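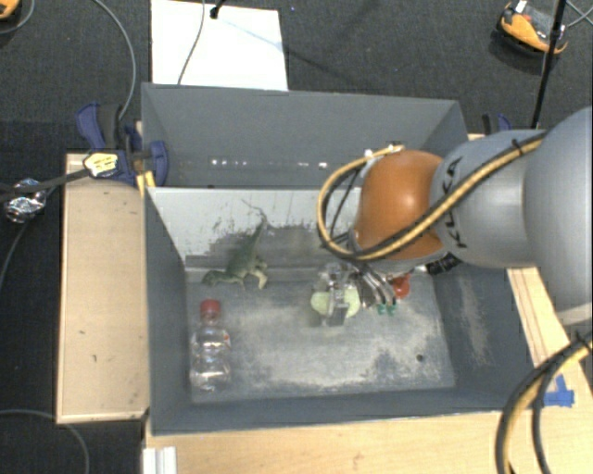 Pentti Suominen reckons the mixed bin is the best bit of any sort-out, and that you should never tip it all out at once, you should go in and have a good rummage. We agree!

Welcome to the Clillton odds and ends gallery, put together in July and still making us smile. A green dinosaur with its tail in the air, over on the left by the back wall — what a find! Nearer the front there's a clear plastic bottle with a red cap, and something small, red and shiny towards the back.

We love the bin itself too, all scuffs and rubbed patches on grey. More from Pristell soon, where they have 291 bits and bobs to go through and two big shelves to put them on.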